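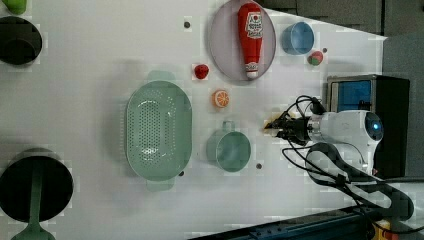 Play Kitchen Sets: Frequently Asked Questions

Home > Help > Play Kitchen

Which pieces come in the Olis set?
The Olis set is the cookware and tableware range: colander, measuring cup, pan, oval plate and cup. Play food is sold separately under the Toom name. The two ranges are made to the same scale, so a Toom orange slice fits on an Olis plate with room left over.

Can I buy single pieces?
Yes. Every Olis and Toom piece can be ordered on its own from the Spare Parts page. Enter the item number printed on the side of the carton. If you no longer have the carton, send us a photo of the piece next to a ruler and we will look it up.

What colors are available?
Olis cookware comes in mint green and cream. The plates and cups come in mixed colors and we can't take requests for a particular one. Shades vary a little between batches, so a replacement colander may not match an older measuring cup exactly.

Does the measuring cup measure accurately?
No. It is a toy and has no marked volume. Please don't use it for baking or for medicine.

Can the pieces be used with real food?
The Olis plates and cups can. The pan can't be used on a stove or in an oven. Toom play food should be kept out of real meals, especially the smaller fruit, which is easy to mistake for the real thing in a bowl.

How do I clean everything?
Wash by hand in warm water with a little dish soap. Rinse the colander from the back so that crumbs and modeling dough come out of the holes. An old toothbrush works for anything that has dried in. Leave pieces upside down on a towel overnight. Hollow food can hold water inside, so squeeze it out before putting it away.

Is it dishwasher safe?
Olis plates, cups and colanders: yes, top rack. Pans and all Toom food: no.

What age is it for?
Three and up. Some of the fruit is small. If younger children use the same room, keep the fruit in a closed box.

How much storage does a full set need?
A Lasent 319 bin holds the Olis set with the plates standing on edge. For the food as well, use the Lasent 540. Put the pan in first, then the colander, and fill the colander with the small items. Both bins fit a standard cube shelf.

Do you sell to schools and day cares?
Yes, through Rolta, our wholesale partner. Ask for classroom pack 943. It has extra plates and cups and no printed cartons.

A piece arrived cracked. What should I do?
Write to us within 30 days with your order number and a photo of the damage. You don't need to return the piece. Replacements ship in the next weekly run.

Do you ship in November and December?
Yes, but allow an extra week. Orders placed after 3 p.m. go out the next working day.

Still have a question? Use the contact form or see Care and Safety.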